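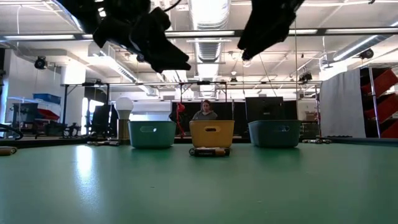 Work and Automation, Unit 6
Handout: The sorting bench at Kurnimgate
Instructor: Haruto Ikeda

Read before class. The reading from last time (the Darnel warehouse case) still applies, and people who skipped it will find this one oddly upbeat.

1. The job before

Kurnimgate takes in small electronics and household odds and ends, pulls out whatever can be reused or has to be handled separately, and sends the rest on. Batteries are the part everybody worries about. A battery that ends up in the wrong bin goes into the shredder, and the shredder has opinions about batteries.

The bench used to run with 11 sorters over two shifts. On paper the task was "identify and place," three words written by a person who never did it for an afternoon. Sorters read worn labels, sniffed things, set aside whatever looked swollen, and kept up a running argument about what counted as a toy. None of this was in the job description, so when the company drew up its list of tasks to automate, none of it was on the list.

2. What was bought

The supplier, Bimau, offered a two-armed station that picks items off a table and puts them in bins. The sales deck promised 3000 items a shift. It did not say which items. In the first month the station was superb with AA batteries and helpless with anything in a sock. (People do send in batteries in socks. Write that down, it will come up again.)

The arms learn from people. A sorter guides them through a pick, again and again, until the software can manage something similar without her. Management called this "knowledge capture." The sorters called it babysitting, and asked what babysitters get paid.

3. What changed for the people

Seven months on, nobody had been laid off, a fact the company mentions early and often. What happened was slower. Four sorters moved to the loading side, two retired and were not replaced, and five stayed on as "cell operators." Consider the following from their side of the table:

Pace. A sorter sets her own rhythm and can speed up before lunch. An operator waits for the machine, then hurries when it stops. Several said they went home less sore and more tired.

Skill. Operators now know how to restart a station, clear a fault and read a log. They also say they are getting worse at sorting. When the station went down for most of a day in July, the bench was put back on hand work and fell behind by 10 a.m.

Talk. Six people around a table talk. One person at a desk near a pair of arms watches a screen. The toy argument has never been settled and probably never will be.

Blame. When a battery goes in the wrong bin, whose mistake is it? The old answer was a name. The new answer is a meeting – sometimes two.

Pay. Operators got a new title right away. The new pay grade took 28 weeks, and arrived with a mug.

4. Terms you need

Residual work: whatever is left for people once the machine has had its pick. Usually the awkward part, often priced as if it were the easy part.

Tacit knowledge: what workers know and can't readily put in a manual. See socks.

Deskilling and reskilling: usually taught as opposites. At Kurnimgate both happened to the same five people in the same year, which is inconvenient for the textbook and useful for your essay.

Exception handling: the polite name for residual work when it appears on an invoice.

5. A complication

Please don't come to class ready to explain that the old bench was a paradise. Sorters had bad wrists, the dust was miserable, and one of the operators told me she would quit before going back. She also said she misses it. I asked which of the two I should put in my notes and she said that was my job.

The comparison with Dai, where the workers had a say in which tasks went to the machines first, is in the course packet. They gave away the heavy lifting and kept the inspecting. Their rollout took longer, and the consultants' report calls this "friction." Look closely at who wrote that report.

6. For discussion

Choose one task from a job you have held and list everything you did that your boss could not have described. Bring the list on paper. Then mark the items you would gladly hand over, and the ones you would want to be asked about first.

Short essay (two pages, my eyesight, normal font): should the sorters who train a station be paid for what it does afterward? For how long?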